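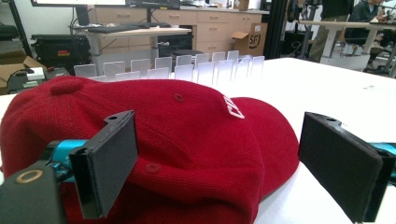
Handling soft goods: where we are

Progress report to the Urberg Fund, 15 February 2023

Caps are going so much better than we hoped! When we wrote to you in September, the Osum project could deal with boxes and bottles and not much else. Soft things folded, slipped or got squashed. A knit baseball cap is a great test, with a floppy crown at one end and a brim at the other, and the gripper has to take it from both sides without crushing it.

We have now logged 936 tries across 13 kinds of item, all of them things a shop worker or a parent picks up every day. Six of those kinds we would happily call solved on a clear table. Caps join that list this quarter, red knit one included.

Still hard

Piles. One cap on a white table is a fair job, but a bin of them is another matter, and the tool still grabs two at once or pulls on a brim. Putting a cap down the right way up is also slow. Could a machine tidy the hat shelf at Marchetti, our partner store, tonight? No. Could it sort returns laid out one by one? We think we're close, and that's a chore the staff there would love to hand over.

Next six months

Mixed piles of caps and gloves.
Upright placing on a shelf.
A first trial in the Marchetti stock room.
Moving our logs over to Justari, so your reviewers can look through every try, good and bad.

Spending is on plan and we are not asking for any changes to the budget.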